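Allotment and Kitchen Garden Chat > Growing > Aubergines outdoors — worth the bother?

muddyknees_wogan
Evening all. I've put off asking this because I know some of you have strong feelings, but is anyone north of the Drostard road really growing aubergines without a greenhouse? I sowed Okar in trays on the kitchen windowsill, potted them on twice, and planted them against the south wall, where they sulked until the end of July and then flowered all at once, bless them. I had four fruits off five plants. My neighbour says I'd have done better with another row of beans, and she may well be right, but I do love an aubergine and the shop ones taste of nothing much. 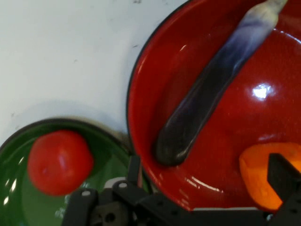

Aubergine in the red bowl, with something orange for company.

So what am I doing wrong? Too late, too cold, too kind with the watering can?

plot388
Hello muddyknees, and don't be downhearted! Four is four more than I had in my first year. My guess is you sowed too late. I start mine under a lamp in the spare room well before the tomatoes, and I pinch out the top when the plant is as high as my hand. After that I let it carry five fruits and take off every flower that comes later, which feels cruel but they do swell up nicely.

Jivgate is the one I'd try next. Smaller fruit, but it gets on with things.

beansandbrollies
I'm going to disagree with plot388, in the friendliest way. I never pinch out. Our summer is short enough without asking the plant to stop and think for a fortnight, and my unpinched ones were ahead both years I tried it side by side. Warm soil matters far more. I lay black sheeting down in April and leave it there until planting.

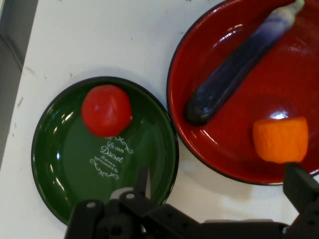

I'd also say grow them in pots if you possibly can. You can shuffle them round after the sun and bring them in on a nasty night, and when it comes to October you can stand the whole lot in the porch and squeeze another week or two out of them.

plot388
Both years in the same bed, though? I only ask because my top bed is a good deal warmer than the bottom one and it has fooled me before — I once gave all the credit to a seaweed feed.

beansandbrollies
Same bed, opposite ends. All right, I take your point about the ends.
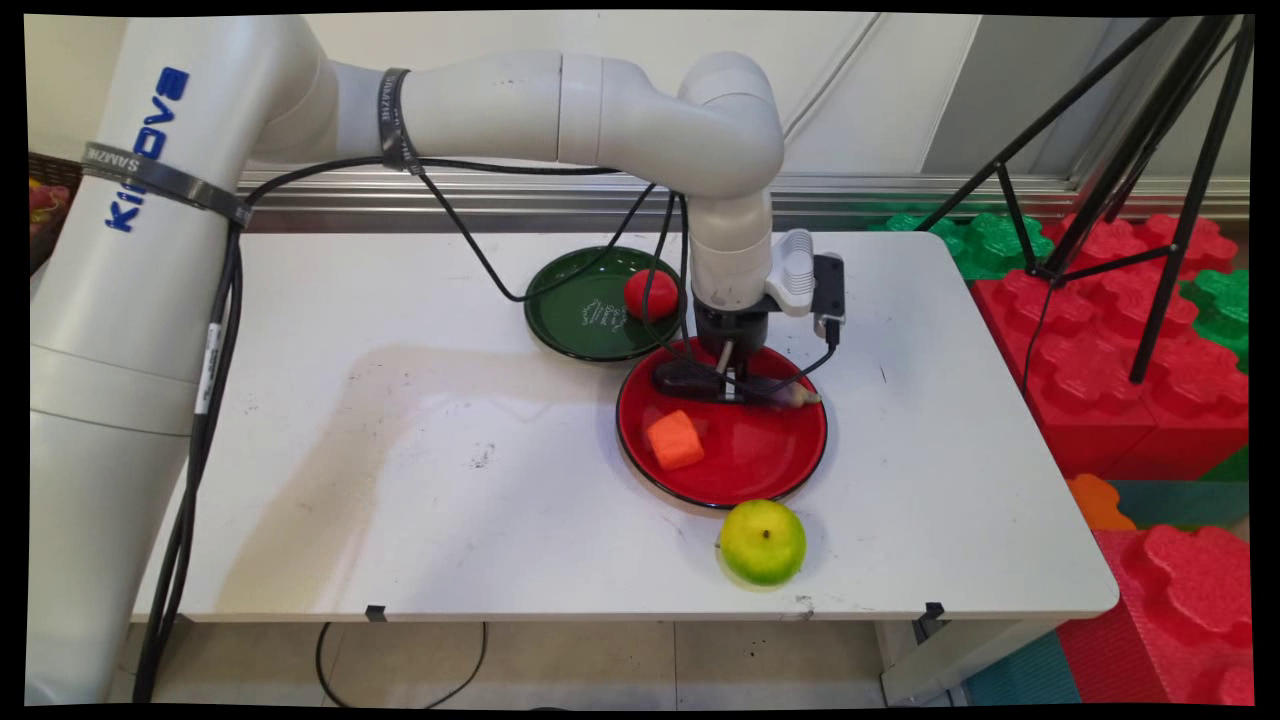 But I'm still not pinching out! Happy to do a proper swap next spring if you are. I'll send you some of my Okar seed and you send me some Jivgate, and we'll each do half and half.

plot388
You're on. Send me a message with your address.

muddyknees_wogan
Well, this is lovely, thank you both. I've got a roll of black sheeting in the shed already and 20 big pots that came with the plot, so I think I'll do pots for most of them and keep one or two by the wall out of stubbornness. Does anybody feed with tomato food, or is there something better? I'm at the garden centre on Thursday and would like to get it all in one go.

beansandbrollies
Tomato food is fine, once the first fruits have set. Save your money for compost.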